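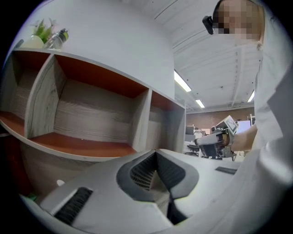

HODURA, June

Search this site Enter keywords Go

Breva Crop Station is hiring six seasonal field scouts and looking for 13 growers to take part in a trapping survey of stored-grain and orchard insects. The two are separate. Scouts are paid employees of the station. Growers keep working their own land and let us place traps on it.

Seasonal field scouts (six positions)

Scouts check traps, collect leaf and fruit samples, and enter counts the same day. Most of the work is in apple and pear blocks along the Kramer road, with a smaller share in grain bins and feed sheds on the Ullomico side of the river. You will be outdoors most of the shift, on uneven ground, and you will carry a sample cooler between rows. Shifts start at 6 a.m. and end in the early afternoon. When it is very hot we start earlier and stop earlier.

The main insects this season are codling moth, pear psylla and Indian meal moth. You do not need to know them when you apply. Training takes place during the first week and is paid at the full rate. By the end of it you should be able to tell the target moths from the common look-alikes with a hand lens.

We need people who:

- are 18 or older and can work in the United States
- hold a valid driver's license (a station truck is provided)
- can read a field map and write legibly
- are able to work through harvest, with no more than 5 days off in a row

Farm or lab experience helps but is not required. Spanish is useful. Two of the six positions will go to returning scouts if enough of them apply.

Pay is by the hour, every two weeks, with overtime under state rules. Time spent driving between sites counts as work time. We supply gloves, lenses, vials and a sun hat. Bring your own boots. Housing is not included, but the office keeps a list of rooms for rent in Hodura and can send it to you on request.

Growers for the trapping survey (13 sites)

We want sites of different kinds: commercial orchards, small mixed farms, and farms that store their own grain. Organic and conventional are both fine. Each site will have 9 traps, placed by our staff and checked once a week until the end of the season. Lures are replaced by us. You are free to spray as you normally would, but we ask you to keep a record of what was applied and on which block. A form is provided - a copy of your own spray log will also do.

In return you get a weekly count for your site, a comparison with the district average, and a call from the office if numbers go over the treatment threshold. There is no charge and no payment. Site names and locations are not published. You can leave the survey at any point and we will come and take the traps down.

We cannot accept sites where mating disruption is in use on every block, or sites more than an hour's drive from the station. If you are not sure about the distance, apply anyway and we will check.

How to apply

Scouts: send a one-page resume and the names of two references. Say when you could start and whether you have worked with pesticide-treated crops before. A cover letter is not needed.

Growers: send the farm name, the crops grown, the number of blocks or bins, and the best time of day to reach you.

Applications go to the front office at Breva Crop Station, Hodura, by mail or in person. The office is open from 8 a.m. to 4 p.m. Both lists stay open until the places are filled. Interviews for scouts are held at the station and take half an hour. Growers will get a short site visit before traps are assigned.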